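2021-04-29

Natural dye book, entry after the madder weekend

Right, the madder. I left the second pot on far too long and I'm delighted I did. Batch two came out of the rinse a proper brick red, the colour I've been chasing since February, and it held through two washes with the wool soap. Batch one (same roots, same water, pulled early) is a sort of tinned salmon. Pleasant enough, but Usha took one look and asked if it was meant to be a plaster.

What I did, so I can do it again:

Kurup roots, the chopped ones, soaked overnight in rainwater from the butt. 500 g of roots to the pot. Brought up slowly and kept well under a simmer the whole time, because last time I let it get hot and the browns came out and flattened everything. Yarn mordanted in alum the day before and kept damp in a towel. A pinch of chalk went in with batch two only, so I can't say for certain whether it was the chalk or the extra hours that did it. Silly of me to change both. Next pot gets chalk and the short time, then we'll know.

The thermometer reads high, by the way. Keyvan checked it in boiling water against his own and it was 4 degrees over. I've written this on masking tape on the handle but please keep an eye on it, the tape won't last in the steam.

Indigo vat: alive! I really thought we'd lost it after the cold spell. Sudheer fed it some more fructose, stirred it gently down the side and put the lid back on, and by the next morning there was a coppery skin and the liquid underneath had gone yellow-green again. Three short dips give a lovely soft sky blue on the Grolora merino. I'd stop there for the shawl. Five dips is handsome but it starts to look like school uniform, and Aurelia wants the pale end of things for the summer colour card.

Which brings me to the card. We've been going round in circles on which blue sits with which red, and holding skeins up at the window only gets you so far as the light changes every ten minutes. I find it much easier to judge with shapes than with flat squares of yarn. Petals have folds and shadows in them, and you see at once whether the blue goes grey beside the red or stays clean.

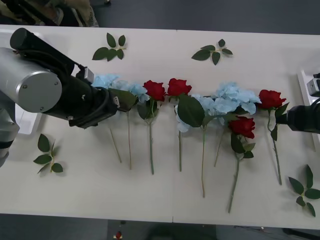 Pale blue hydrangeas and red roses, all artificial, on white.

So my vote for the card is the three-dip indigo next to the batch two madder, with plenty of undyed between them. The pale blue is weak on its own, I'll admit, but put a strong red near it and it wakes up beautifully. Aurelia would still like a yellow in there. I've said I'll try weld if Pushpa can spare some from her plot, and she thinks there may be enough once it's up. Until then we've got onion skins, and onion skins are never quite yellow, are they? More marmalade.

Overdyeing. I had a bit of madder liquor left after batch two and couldn't bear to pour it away, so in went a mini skein that had already had one dip of indigo. Oh, it's gorgeous. A dusty plum with little flecks where the blue had taken unevenly. I have 317 g of the same base left, so there's enough to do it again in a larger skein and see if the flecks come back or if that was just my bad stirring. I rather hope they come back.

Light test: the strips from February are still in the south window, half covered with card. Peeked under. Madder hardly moved. The beetroot has gone completely, as Keyvan said it would, and I owe him a cake. Black bean blue is fading faster than I'd like, a pity as it was such an easy pot.

Stock and odds and ends:

Alum is down to the last tub. Nornix are out of the small size, so I've asked Prandolix for a price on the big one, order ref 3286 if they ring while I'm out.

The blue bucket has a hairline crack near the base. Fine for dry fibre, don't put liquor in it.

Whoever tied the last lot of skeins, could we have looser figure-of-eight ties next time? There are white bands under every one of mine. (They'd look smashing if we meant it. Might be worth a deliberate go, come to think of it.)

Next pot: madder, chalk, short time. Roots are already soaking.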